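Aligning simulated cameras before a policy run

Last updated in December by Thảo Mạch

These steps cover camera checks in the Drorby bench cell, using the Skesotix scene loader. They assume the loader is installed and the arm model opens without warnings.

1. Load the cell and set the physics step to 4 ms. Leave the policy stopped.

2. Open the side camera first. It sits low, so errors in pitch show up quickly in the rows of holes. If the rows bend or the cabinet leans, reset the extrinsics from the calibration file.
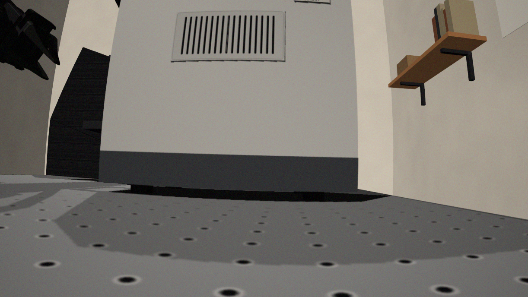

Side camera, low mounting, gripper at upper left.

3. Switch to the wrist camera. This one uses the fisheye model — do not feed it to a detector trained on rectilinear images. Mask the black border before computing any image statistics, and check that both fingers are visible at the bottom of the circle. Text on the sealer may be rotated. Leave it that way, as the policy expects the raw orientation.
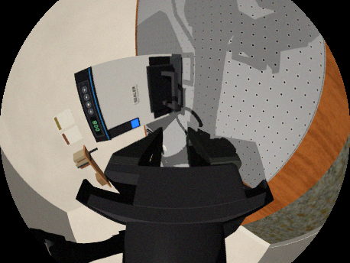 4. Open the first overview camera and compare the gripper position with the pose printed by the planner. Shadows must be switched on. The arm's shadow on the board gives a second check on the joint angles.

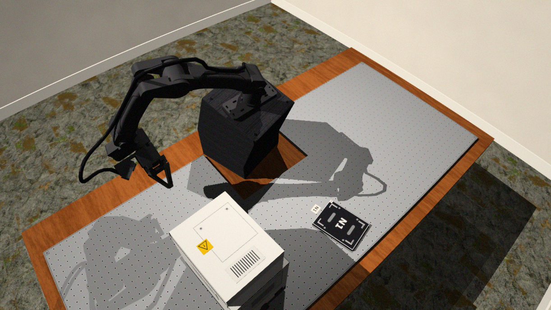

Can I turn shadows off to speed up rendering?
Only for planner tests. Anything the policy reads should be rendered with the same lighting as its training set, which for this cell is 3,000 episodes with shadows on.

5. Move to the second overview pose and confirm that the "IN" tray is fully in view. If the tray is clipped, raise the field of view by one degree and reload. Write the final value to cameras.yaml, then run the consistency check with seed 23.

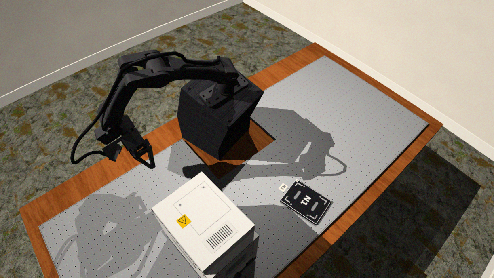
Known problems

The loader drops the cable mesh if the asset cache is stale. Clear the cache and repeat from step 1. Sơn Hồ has a patch for this in ticket 252, not yet merged.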